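News > Automation & Testing

Wasell publishes results of side-by-side trial of arm-end tools and controllers for small-part pushing

2026-05-10 - Wasell, an independent test workshop for light automation, has today released the results of its first comparative trial of tools and controllers for moving small parts on a flat surface. The trial compared a plain rod tool with a two-finger gripper, each of them driven by controllers from two suppliers, Rurnier and Plusoteo. The full report is offered to manufacturers, schools and workshops at no charge.

The trial was asked for by Tamayo, a packing company which sorts small moulded parts by shape and colour before they go into boxes. Tamayo had used grippers for this work and wanted to know if a simpler tool could do a part of it. A gripper must be opened, lowered, closed and lifted for every piece, and its fingers need space between the pieces. A rod only has to touch the side of the piece and push.

"Our question was a very practical one," said Nasrin Zarei, operations manager at Tamayo. "We did not want to buy a more expensive gripper before we knew whether we need a gripper for every step. We asked Wasell to test it with the same arm, the same table and the same tasks, and to give us all the numbers, also the ones which are not nice."

In total the team recorded 2,641 attempts. An attempt was counted as good when the block finished inside its marked target area on the first try, without knocking another block out of its place. All attempts which needed a second try were counted as failed, even if the block arrived in the end. The team admits that this rule is strict, but it was agreed with Tamayo before the trial and it was not changed later.

The same arm was used through the whole trial, and only the tool on the wrist and the controller were exchanged. The test pieces were small coloured blocks in several shapes, among them cylinders, stars and hexagons. Some layouts had the blocks standing apart in a row, and others had them touching each other in a group.

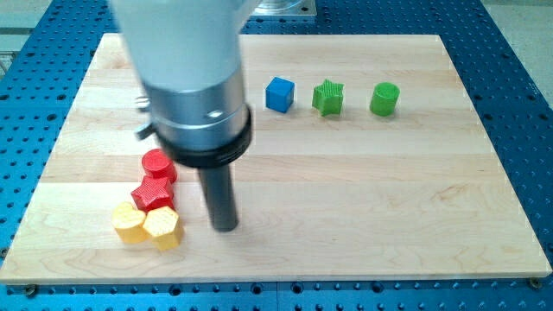 Is a plain rod good enough to replace a gripper for sorting?

For sliding single pieces across a flat board, the rod was as reliable as the gripper in this trial and it finished the task sooner. For stacking, for lifting over an edge, and for taking one piece out of the middle of a tight group, a gripper is still needed.

The largest difference was found in the groups. When blocks touch each other, a push on one of them moves the neighbours also, and the controller has to correct the path while the rod is moving. Of the failed attempts, 583 happened in layouts with touching blocks. Star shapes were the most difficult, as the rod can slip into the space between two points and turn the piece instead of pushing it forward. Cylinders were easier to start but they tended to drift to one side on the longer pushes.

"I was expecting that the tool would decide everything," said Farhad Asadi, test engineer at Wasell. "In the touching layouts the controller was more important. With the same rod and the same blocks, the two controllers gave quite different paths. One is making small corrections all the time, the other one waits and then makes a bigger correction. For single blocks you hardly see it - for groups you see it very quickly."

According to the report, the Rurnier controller had fewer failures in the touching layouts, and the Plusoteo controller was faster with single blocks. The report does not name a winner. Wasell recommends that buyers look first at how their parts arrive on the table and choose the controller after this.

Changing from the gripper to the rod and checking the position of the tip took the team almost 40 minutes in the beginning. Forough Rezaei, who prepared the set-up procedure, wrote a shorter check which is printed at the back of the report. It was used for the second part of the trial.

The report also lists what was not tested. Soft parts, wet parts and parts with very smooth sides were left out, and only one height of the rod tip above the board was used. Davoud Rahimi, who reviewed the data for Wasell, said that readers should not take the results further than this. "It is a flat board and hard blocks. If your part is a rubber ring, please do not use our table of results, come and test it with us."

A second round is planned for August, with 3 different rod tips and a new set of layouts suggested by Tamayo. Suppliers of arms, grippers and controllers who would like to take part can apply to Wasell until the end of the month before. Equipment is returned after the trial, and every supplier receives its own results before they are published.

The report, the layout drawings and the set-up check can be requested from Wasell. Questions from the press are answered by Hamidreza Babaei, communications, Wasell.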